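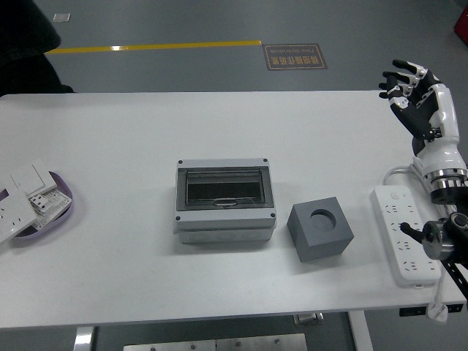
Section 2. Before You Order: Planning Your First Hand Station

I've watched people spend the whole budget on the arm and then go hunting for a table, so please read this part before you call anybody for a quote. The hand is the fun bit (I get it!), but the small stuff adds up fast. Look at what one modest electrical parts task takes up: an enclosure box with a smoked window, a tray of wall plates and sockets, a long power strip with its cable looping around, and the arm bracket clamped to the table's right edge. Every one of those needs a line in your plan.

1. Pick the task first. Write down the parts the hand will hold and buy a few sets of each. I put aside $500 for parts and trays.

2. Measure your table. Check how thick the edge is and what's under it, then compare that with the clamp drawing from your supplier. Ours came from Osuvport and the drawing was on page 5.

3. Price the mount separately. Brirkuvach quoted us for the arm and left the bracket off – I only caught it because Defne Öztürkmen read the fine print.

4. Plan the cables. Add up every plug, then leave room for a charger and a laptop.

5. Keep 15 percent back for spares. Finger covers are what I'd stock up on.

Note: Shipping is its own line. Getting our crate to the Bronow shop cost more than $1000, and we'd budgeted half that. Ask for the delivered price in writing.

Caution: Don't clamp an arm to a table you haven't load-checked. Follow the supplier's limits for the arm at full reach, and switch the power off before you move the bracket.

If you're ordering through Yazıcı, get your request in before November. Their price list changes then, and old quotes don't carry over. The order form is in Section 3.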